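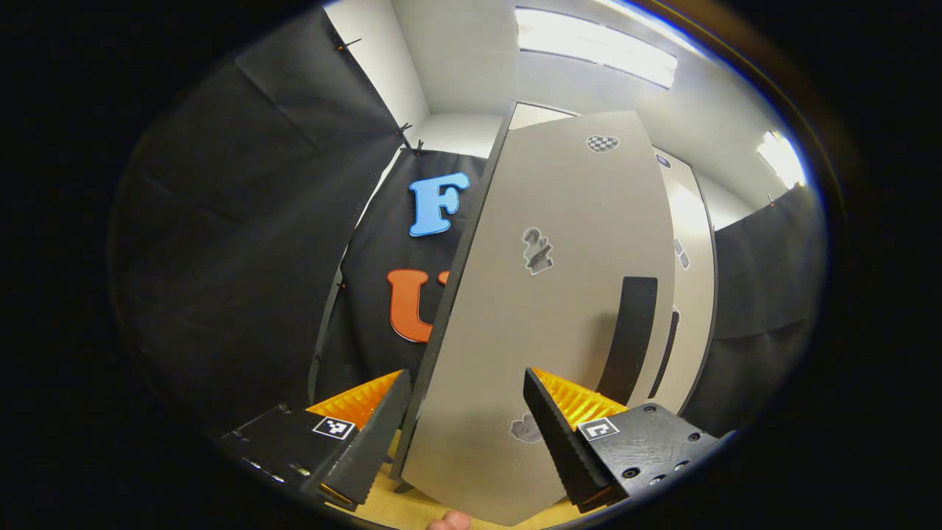 July 6, 2018

Third week of the cabinet work for Clanora, and I want to get this down before the weekend wipes it. We're at 194 runs as of lunch, which pleased everybody, and I'll admit I had a second cookie over it.

What I keep thinking about is how much the days have changed for the folks on the bench. Back in May most of us were still writing motion scripts for the Billby arm and going home cross. Now it's mostly hands. You hold the gripper, you open the door, you close it, you do it again, and you start to notice how you yourself go at a handle (I come in much too low, apparently!). 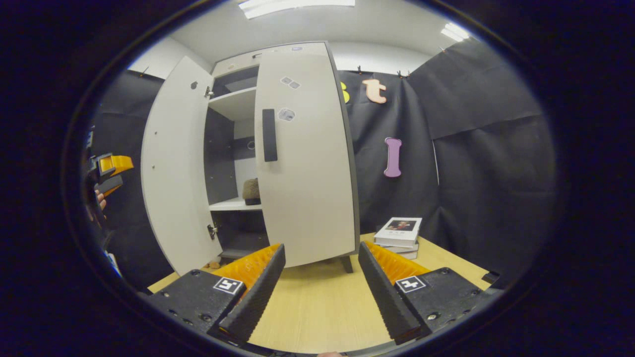
The talk is better too, with people working side by side, though shoulders get sore by three, and I'd like us to swap places every hour starting Monday. Somebody asked whether the Brandetti warehouse pickers will be glad of all this. I don't know. I'd like to go over and ask them properly, and bring the cookies.

To do: tighten the left finger screws, charge everything, file run sheet 3742.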